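Apr 24, 2025 – bench notes, Kallio cell

Still on my old question of whether a machine can be trusted with the small tidying jobs at home, the ones you do while thinking of something else. Today it was soft things again, light blue ones, with both arms working together. I do love watching this pair lean in from their two sides, I must admit, even when I ought to be writing numbers down.
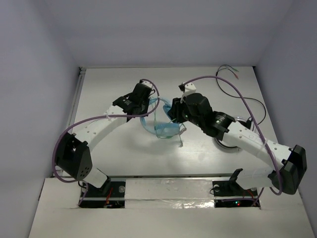
Bujar Krasniqi asked me over coffee what I would pay for such a helper, and I said nothing yet, not until it can put away a whole drawer while I'm out of the room. We stand at 60 good tries out of 238, and rigid items flatter that figure. Soft ones keep changing shape – you plan for one fold and meet another. 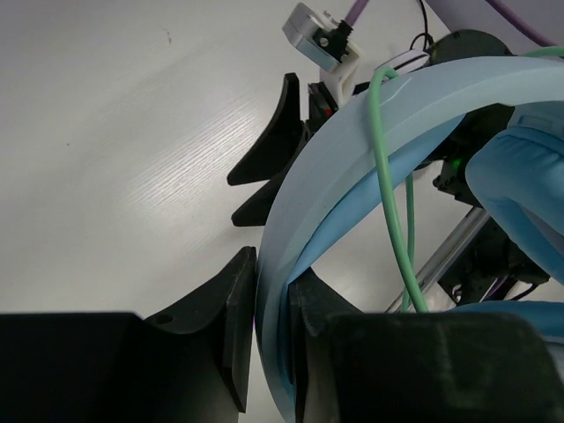
Light blue band between the fingers, green cord looped over it.

For May: slower closing speed, and 3 fresh grip settings to try on the Eria software. Bujar, please leave the cable ties as they are, I finally like them.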